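Tidying the Sukside desks: how it went

My project was the shared computer desks in the Sukside study room, mostly because I'm in there so much and the cords drive me batty! I started in August with 2 desks and a tape measure, and I asked everyone who'd sit still how long they spent hunting for a charger. Seul-gi Yeon reckoned 45 minutes in one week (I think she was counting the arguing too). 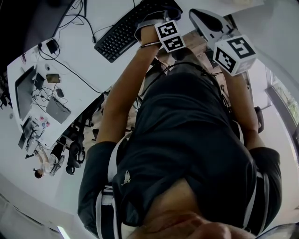

Archana Semwal wrote back that labels would help more than any tray, as she's forever unplugging the wrong laptop.

Fair enough, so I did both. White desks show every black cable, and once there's a monitor, a keyboard and a couple of laptops on one, it looks a mess pretty quickly. I cut 60 paper tags and coloured the laptop ones blue. The Plikitz tray went underneath with four screws, though I had to redo one side after I drilled it crooked.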